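How a Tray Works
Everyday Objects, Part 2

A tray is a flat base with a raised edge all the way around. The flat base is called the bed. The raised edge is called the rim. A tray has one main job: it lets a group of things be moved, or kept together, as if they were a single thing.

Trays can be large or small, and a tray can have another container inside it. 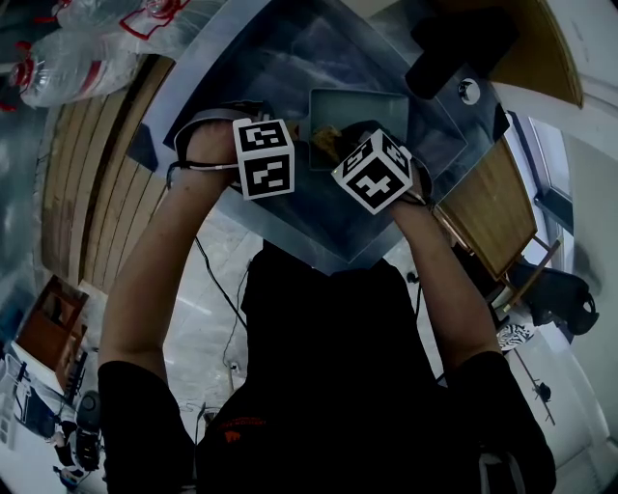

The first tray is dark and shiny and has a smaller container in it. The second is small and white.

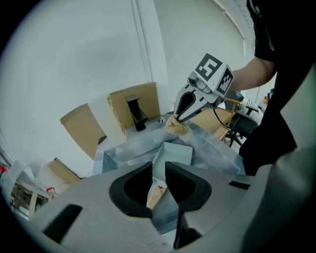

Lakmal Gazi wrote in to say that the last part left out the question her class argued over longest, which was why a cup slides on a tray when the person carrying it stops suddenly. Her class had tried it with a plastic cup and had four different answers by lunchtime.

The answer has two parts.

The first part is inertia. Inertia means that a moving object keeps moving at the same speed and in the same direction unless a force changes that. When you walk with a tray, the tray and the cup both move forward. When you stop, your hands stop the tray. Your hands do not touch the cup.

The second part is friction. Friction is a force between two surfaces that are pressed together, and it resists sliding. Friction between the bed and the bottom of the cup is what slows the cup down. If you stop gently, friction is strong enough and the cup stays in place. If you stop suddenly, it is not, and the cup slides until it reaches the rim.

A rough bed usually gives more friction than a smooth one. A thin rubber mat or a damp cloth placed under the cup also helps.

Why two hands?

Every object has a balance point, called its center of mass. For an empty rectangular tray, the balance point is in the middle. Put a full jug on the left side and the balance point of the whole load moves to the left. The left hand now carries more of the weight.

If you hold a tray by opposite edges, the balance point stays between your hands, and the tray is easy to keep level. If you hold it by one edge only, the rest of the tray tries to turn downward. This turning effect is called a moment. It gets larger as the load is placed farther from your hand.

Trays inside trays

A small container inside a large tray divides the space. Things that roll, crumble or drip can be kept in the small container, and the rim of the large tray catches what gets out. Kitchens, laboratories and art rooms all use this method.

The tray store at Ulcombe keeps 3,723 trays on its shelves. Most of them are stacked. Stacking works only when the rim slopes outward, so that each tray can sit inside the one below it. A tray with straight sides can be put on top of another one, but it will not nest, and the pile gets tall quickly.

Try it

You will need a tray, a plastic cup and some dry rice.

Put a little rice in the cup. Stand the cup in the middle of the tray. Walk forward slowly and stop gently. Do this again, but stop a little faster each time — watch the bottom of the cup, not the top. Write down what the cup does.

Now add more rice until the cup and rice together weigh 332 grams, and repeat the test. Does the heavier cup slide sooner, later, or at the same point?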